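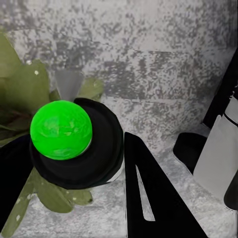
What we've been up to in the sim

Hi all! Most of my month went into the perception side of Drokau, our grasp planner, and mostly into one green ball in a black holder (I see it when I close my eyes now). The color part is easy. Leaves close by are the hard part - the old mask kept grabbing bits of plant, and the planner would then aim for a ball that was far too wide.

So I rewrote the mask step and ran 400 trials overnight, with leaf positions shuffled each time. Bad masks dropped from 125 to 46, and I did a little dance in the kitchen!

Next up is the speckled floor. With the fingers open over bare ground like this, the depth estimate should be flat and boring, but ours finds little bumps in the dark blotches.
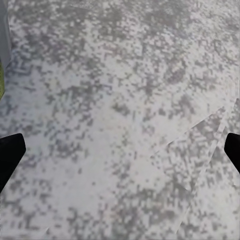
Ga-eun So thinks I'm filtering in the wrong spot and would smooth the depth before it gets to the planner, even if that adds up to 200 milliseconds per cycle. I'm trying her way on Sunday, and the branch is called riis if you want to poke at it.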